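GROTIRANO, 03/12/2021 – The Taltard Monitoring Mission has published its second-quarter ceasefire report for the Yu valley, recording 241 confirmed violations along the line of contact between government forces and the armed opposition. The previous report listed 250.

The mission defines a violation as any use of a weapon heavier than a sidearm within the separation zone, or any movement of armored vehicles inside it without prior notice. Incidents reported by one side only are held in a separate register and do not enter the total.

Shelling accounted for the largest share of confirmed incidents. Most of it was directed at positions north of the Brornari bridge, where the two sides hold ground on opposite banks. Small-arms fire was the second most frequent category.
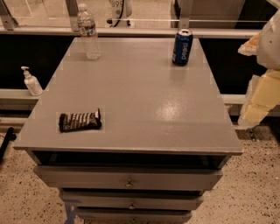 A water bottle on a gray cabinet top.

Under the November agreement, both parties undertook to withdraw artillery to a distance of 40 kilometers from the line. The mission was able to verify withdrawal in the southern and central sectors. In the northern sector, observers were refused access to two storage sites, and compliance there is listed as unverified.

Displacement continued during the reporting period. Registration points in Grotirano received 2275 persons from villages on the east bank. The figure covers new registrations only and excludes households that had registered earlier and moved again within the district.

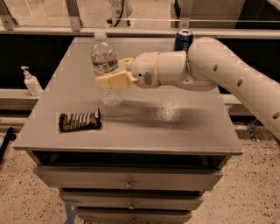
Gripper and water bottle above the cabinet.

The Brornari crossing was open to civilians on weekdays and closed on all other days. Medical transfers were permitted outside these hours on written request. The mission notes that processing times for such requests differed between the two sides and recommends a single form accepted at both checkpoints.

Mine clearance on the Yu road is suspended. The contractor withdrew its teams after shells landed close to the marked lane, and work will resume when both commands provide written security guarantees. One command has done so.

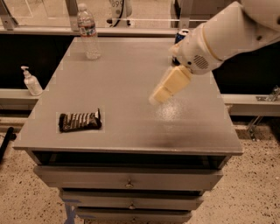
Robot arm over the gray tabletop.

The report makes four recommendations: access to the northern storage sites, a permanent telephone line between the two sector commands, the single medical transfer form, and the extension of night patrols to the Brornari bridge.
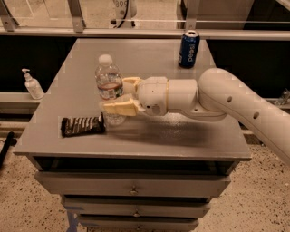

Both parties received the text before publication and were invited to submit comments. The comments are reproduced unedited in Annex C. The incident register, with grid references removed, forms Annex A.

Printed copies are available from the mission's press office in Grotirano. The next report will cover the third quarter.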